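**FOR IMMEDIATE RELEASE**

# Usberg Kitchens to Plan Its Robot Arm Purchase in Simulation First

Usberg Kitchens, which prepares meals for school cafeterias, clinics and senior centers, is getting ready to buy its first robot arms, and it is doing the homework on screen. Starting in July, the company will use Troto, a planning tool from software maker Zein, to work out how many arms it needs, what they should be able to reach and what the whole thing will cost before a single purchase order goes out.

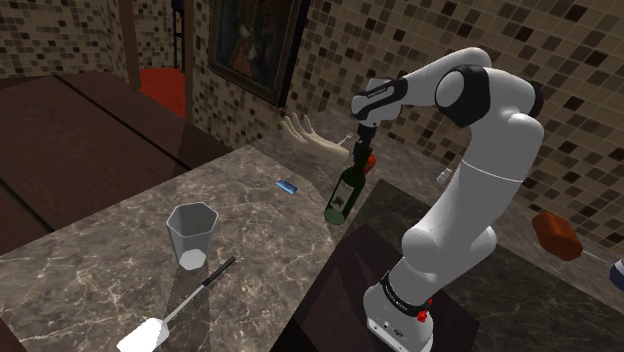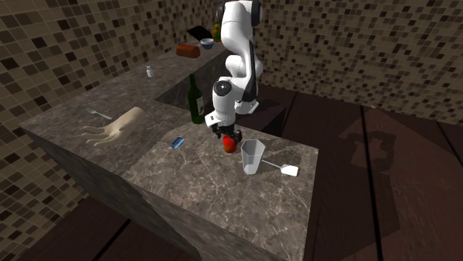 *Simulated kitchen views from Troto, with the arm working at a stone counter. The gripper holds a green bottle in the first and a small red object in the second.*

"We've wanted to do this for years, and I'm thrilled that we're finally at the stage of arguing about reach and counter depth!" said Najwa Karam, director of operations at Usberg Kitchens. "Last time we bought big equipment, we measured the doorways after the order was placed. I still have the invoice for taking out the wall."

The plan covers 76 prep stations. Each one will be drawn up in Troto, then tested against a list of 53 everyday handling jobs put together by the people who do them now – picking up bottles, moving cups, setting utensils down where the next person can grab them. Stations where an arm does well will go into the first round of the budget. Stations where it struggles will stay as they are, and the money set aside for them will go toward better carts and new lighting.

Osian Prosser leads the Troto team at Zein. His group has run 597 trial layouts for Usberg so far, many of them small changes to where an arm is mounted and how close it sits to the work surface.

"Mounting is where the budget goes sideways," Prosser said. "You price the arm, you feel great, and then you find out the counter can't carry it or the cord has to cross a walkway. I love catching that stuff on a Tuesday-afternoon kind of run, with a coffee, when fixing it means dragging a block a few inches over."

Usberg will budget each station under four headings: the arm and gripper, the mount and counter work, staff training, and yearly service. Training has its own line at the request of shift lead Issa Tarawneh, who asked that paid practice hours be settled before any hardware arrives. Spare grippers are counted under service.

Tarek Hakim, who handles purchasing for Usberg, will invite bids once the station drawings are final. Bidders will receive the same layouts and the same job list, and they will be asked to quote delivery, setup and removal separately. Leasing offers are welcome alongside outright sale.

"I've already had calls," Hakim said. "Please, send questions in writing – I answer all of them, and everyone gets the same answers."

A short guide to the planning method, titled Itik, will be free to other kitchens when the bid package is released. It includes the blank budget sheet and the full job list.

**Press contact:** Hamidreza Shirazi, Usberg Kitchens communications office

###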